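Speaker notes: The Cheap Seats, or what Fellitz taught us about paying for a ballpark

Supporters' evening, 6 Mar 2020. Ese Uzor introduces. Keep it under the time, Ese has a bell.

Opening
Thank Ese. Thank whoever put out the chairs. Say that I've held a season ticket at Fellitz since the old park, which means I have watched more bad left-handed pitching than any doctor would advise.
Ask who went to the final game at the old place. Wait for hands. Ask who stayed to the end. Fewer hands. Fine, it was 11 to 2.

Why they said we needed a new park
Read the club's own line from the brochure: "a modern home for a modern fan." Pause. Let them enjoy that.
The old park had bad plumbing and good sightlines. The new one has it the other way around. I will take questions from anyone who sits in section 23, behind the pillar.
Lindalva Macedo was running the ticket office then and she has let me quote her: the phones rang all day and hardly a caller asked about restrooms. They asked if they could keep their seats. Most couldn't. Say it plainly and move on.

The money
Don't get lost in this part. Last time I got lost in this part.
City put in 70 percent. Club put in the rest, then got a chunk of it back through the parking deal. If anyone asks how the parking deal works, I have a diagram at home and it looks like a plate of noodles.
The promise was that bars and shops would spring up on Wurkska Street. Two bars opened. One is now a mattress store.
Be fair here. Ikechukwu Fashola was on the club side of the table and he still argues the city would have paid nearly as much to patch up the old place. He may be right. He has also never sat behind the pillar.
Compare with Skivulora, same league, smaller town. They kept their park and rebuilt it one stand at a time over three winters. Ugly as a boot. Sells out.

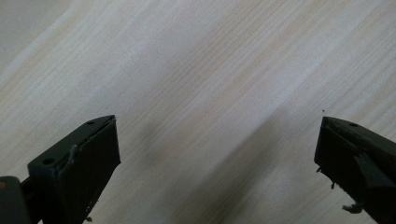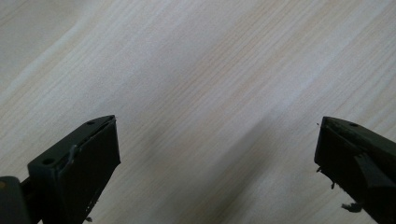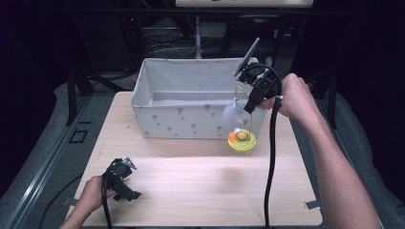

Pale wood in all three, with the flowered bin in the last.

Who actually goes
Slow down, this is the part I care about.
Bleacher seats dropped by some 700 when we moved. Those were the kids-and-grandparents seats, the ones you could buy on a whim on the walk home. In their place we have a terrace with couches. I have nothing against couches. I own one. I can watch the game from it for free.
Chiamaka Iyamu's story about her dad and the bleacher tickets. She's okay with me telling it. Leave out the part about the mustard if her dad is in the room.
Attendance went up in the first year, as it does everywhere with a new park. Year two it came back down. Year three the club stopped putting the number on the scoreboard and put up a dancing hot dog.

The Ugwu lease
Anyone who has been to a meeting before can rest their eyes for a minute.
The Ugwu end is leased out separately, so the club can say with a straight face that it doesn't set the prices there. The lease comes up again soon. This is the one point in the next ten years when a bunch of annoyed fans can get something.
What we're asking for:
Bleachers back at the Ugwu end, even if only half of them.
A walk-up price that stays put for the season.
The attendance number back on the scoreboard. The hot dog can stay.
Wycliffe Mabula has the petition on a clipboard near the door. He also has the pen, so return it.

If there's time
The rain-delay story, short version. Skip if Ese is already holding the bell.
Someone will ask about moving the bullpens. I don't know. Say I don't know.
Someone will ask if I'd go back to the old park if I could. Yes, with a portable toilet.

Close
Season opens at the end of March. I'll be there, complaining, in a seat I paid too much for.
Sign the petition. Thank Lindalva again, she hates it.
Hand back to Ese.
Take the water bottle this time.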